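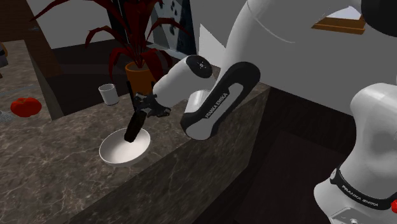
Re: [plencombe-cooks] Stock that won't set, and the freezer question

Apinya Phromma wrote:

> Hello all,
>
> Second winter in the new kitchen and I'm still losing the battle with
> chicken stock. My mum's always set like jelly in the fridge. Mine
> stays as thin as tea whatever I do. I use two carcasses left over from
> roasts, an onion, a carrot, and fill the big pot to the top. It
> simmers most of the afternoon. Smells wonderful, tastes of not much.
>
> Also, what are people freezing it in? I had a glass jar crack on me
> and threw the whole lot out, which nearly made me cry.
>
> And is it worth roasting the bones first? Half the recipes say yes
> and the other half don't mention it.
>
> Apinya

Hello Apinya, and hello everyone, sorry I've been so quiet. We had the grandkids for most of the school holidays and I don't think I sat down once, except to read the one about the wombat, over and over.

I'm so glad you asked about this because stock is the thing I've mucked up more than anything else I cook, and I've been at it a long while now. I'll have a go at your questions, though not in the order you put them.

First, the pot. You say you fill it to the top, and I'd bet my good knife that's most of your trouble. Two roast carcasses in a big pot of water is a very small amount of chicken having a very long bath. I did the same for years. I had my aunt's enormous boiler and thought it was thrifty to get as much out of it as I could, and what I got was a freezer full of slightly yellow water. Now I put the bones in, press them down a bit with the back of a spoon, and add water until it just covers them. It looks mean. You'll want to add more. Please don't!

The other thing is what's in the bones to begin with. The jelly comes from skin and cartilage and all the knobbly bits, and a roast carcass has already given a fair bit of that up to the roasting tray (if you deglaze the tray with a splash of water and tip that in too, you get some of it back). What I do is keep the carcasses in a bag in the freezer until I've got three or four, and then buy a few wings or, best of all, feet. I know. My husband left the room the first time. But a couple of hundred grams of feet -- 200 or so, I don't weigh them terribly carefully -- will set a pot of stock so firm you can stand a teaspoon in it. The butcher behind the Wannasri grocery keeps them in the back fridge and you do have to ask, as they aren't out on display. Necks are good as well, and cheaper than wings.

You can also put in a splash of vinegar. People swear by it. I've done it with and without and couldn't tell you the difference with my eyes shut, but I still put it in, out of habit I suppose.

Now, how hard are you simmering? You want a bubble coming up here and there and no more than that. On my old stove the smallest burner on its lowest setting was still too fierce, and I ended up with the pot half off the flame, which my daughter tells me was a fire hazard. If it boils properly it goes cloudy and a bit greasy in the mouth, because the fat gets beaten into it. Still perfectly fine for soup, mind you. I wouldn't tip it out. Lid ajar, three or four hours for chicken, longer if you've nothing on. Carrot and onion I put in for the last hour only, having found they go sour and tired if they're in from the start. Parsley stalks if there are any. No salt at all until you use it, or you'll reduce it one day for a gravy and regret it.

If it's strained and it still tastes of not much, put it back on without the lid and boil it down. You can go quite hard at this stage. I'll often take it down by half and freeze it strong, and then let it down with water later, and it takes up half the room.

Roasting the bones: yes if you want it brown and a bit sweet, for gravy or onion soup or a beef sort of stew. No if you want it clean, for a noodle soup or a risotto. With your leftover carcasses they've been roasted already so I wouldn't bother doing it twice. For raw ones I do them at 200 until they're the colour of toast, turning them once.

Mayuree Sombatkul told me something at the Plencombe produce swap that I've been doing ever since, so I'll pass it along. She brings raw bones to the boil in cold water, tips that first water away, rinses the bones and the pot, and starts again. I thought it sounded like throwing away flavour but it comes out beautifully clear and there's hardly any skimming. Mayuree, if you're reading, please correct me if I've left a step out. I've an idea there was ginger in it somewhere.

Freezing! I'm sorry about your jar. I've lost a few that way, and you were quite right to chuck it. The ones that crack are usually the ones with shoulders, where the stock swells up and has nowhere to go. Straight-sided jars are safer, with a good gap at the top and the lid left loose until it's frozen, but I've gone off glass altogether. I use old yoghurt tubs for the big amounts and a muffin tray for the small ones. Fill the muffin tray, freeze it, turn the blocks out with a bit of warm water on the bottom and put them all in a bag. Mine hold almost 100 ml each, so I know that three of them is 300 and near enough for a pan of rice.

Do let it cool before it goes in, but don't leave it sitting out all night as my aunt used to. I stand the pot in the sink in cold water and change the water once or twice, and it's ready for the fridge before the news is over. Leave the fat on while it's in the fridge, then lift it off in one piece. I keep it for roast potatoes.

Label it. I say this as someone who thawed what she thought was chicken stock in January and served everyone a risotto made with the syrup from poached pears. We ate cheese on toast.

Let us know how the next pot goes, and if it sets I want to hear about the wobble. I've still got a bag of bay leaves from the tree if you'd like some, only say before I give them to next door.

Oh, and someone was asking last month about the lemon pickle. I haven't forgotten, I just can't find the card it's written on. It was in the blue tin and now it isn't.

Much love to all,
Glenys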